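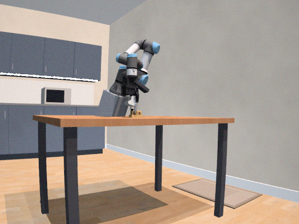 **Korkik – a block-handling kit for your simulated arm**

Korkik is a ready-made practice set for anyone teaching a robot arm to pick and place in simulation. You get a furnished kitchen, a table, an arm with a two-finger gripper and a family of numbered wooden blocks, all set up and waiting to go. I've been using it since April and I'm still finding new things to try with it!

The kit comes with 30 starter tasks, from single lifts up to fiddly stacking jobs, and 1467 recorded runs to learn from or pick apart. Every task can be replayed from the room view or from the wrist view, and it's the second one I keep coming back to – you get to see right between the fingers while the arm works.
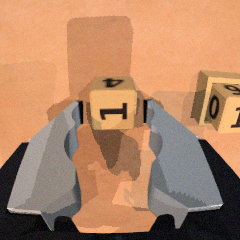

**Can I use my own gripper model?**

Any two-finger gripper will load, as long as you supply the joint limits and a collision mesh. Setting mine up took about 60 minutes, mostly spent fixing a finger I'd mirrored the wrong way.

**What's in the download**

- Kitchen room with table and cabinets
- Arm, pedestal and gripper
- Numbered blocks
- Task editor by Drullis

The Pacheco add-on (sold separately) brings in drawers and doors, and it's great fun once you've got the hang of the blocks.

Korkik is made by Zutivholm. Setup questions go to Maximiliano Arroyo, who looks after the user forum.

Page updated 4 July 2018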